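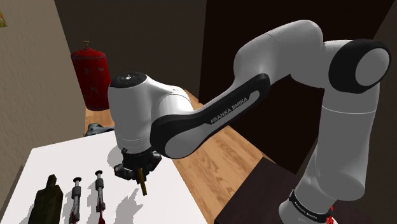
Can a robot arm tidy a workbench yet?
2 min read

Seema Bajpai
My bench at Rorton is a tip by teatime – bottles, pens, bits of rod. Could an arm put it all away, or am I dreaming?

Harish Vishwakarma
Picking up one thin stick is fine, I've had ours do that 30 times running. Putting it in the right pot without knocking the bottle over is another matter! Ours managed 5 tries before I took over. Give it fixed places for everything and it does much better.

Capucine Renaud
Get a drawer.

Kuldeep Pal
Depends on the mess tbh. Same mess daily, yes.

Contact us | © Pendmont Help | Back to top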